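Visit report: Prakon open day, Adden
23 July 2023
Written by Moushumi Cassim

Purpose of visit

We have been looking at gripper kits for light textile handling and Prakon had invited interested buyers to see the Bastach kit in use. The kit is sold as a two-finger gripper with mounting hardware, control software and a year of support. I went with Rajitha Liyanage from our own workshop. Habibur Ranasinghe of Prakon took us round and Annag Hepburn answered the technical questions.

The kit as supplied

The price quoted for one gripper with software is 3,131 euros, excluding VAT and delivery. A spare set of fingers is 275 euros. Delivery is 15 working days from order. The gripper is the same unit whether it is bought singly or as a pair, and the post mount is charged separately. The printed manual covers installation well but is thin on maintenance. Hepburn said a revised edition is planned for December.

Single grip on soft goods

Socks were the test material. They are a fair choice for us, being stretchy, limp and different in shape every time they are put down. The jaws are wedge-shaped and come together at the tips, so the load is taken on a small area of cloth. On a thick, terry-like knit the fabric bulges up in a fold above the jaws, and the pineapple sock shows how little of it needs to be held. Liyanage asked about snagging on looser knits. Prakon has no figures for this yet.

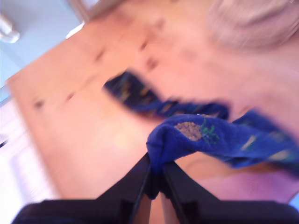

Two grippers and the post mount

For work on a table the supplier recommends a pair. One gripper holds the item up and the other comes in to take a second point. The benefit is mostly in straightening, where a single gripper tends to drag the cloth along the table. The post takes up some depth on the worktop, and anyone fitting the kit in a small room should measure first. 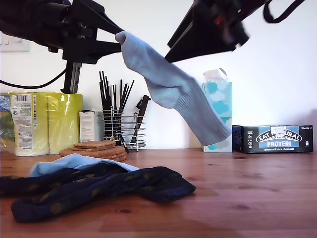 Cable routing is left to the customer. We would want clips and a fixed run before using the pair every day, and I have asked for these to be priced. The software handles both grippers from one screen. Grip force is set in steps, with 3 presets for fabrics, and custom values can be saved under a name.

Comparison with the Majumder unit

Wouter Van Acker tested the Majumder gripper for us last winter. Its fingers are broader and it held towels well, but thin fabric slipped. The Bastach fingers are easier to change, with two screws per finger. Majumder includes the mount in its price.

Points still open

Finger wear over long use. Price of cable clips. Whether the loan period can be extended from two weeks to four. Hepburn will reply by email and I will circulate her answers with the written quotation.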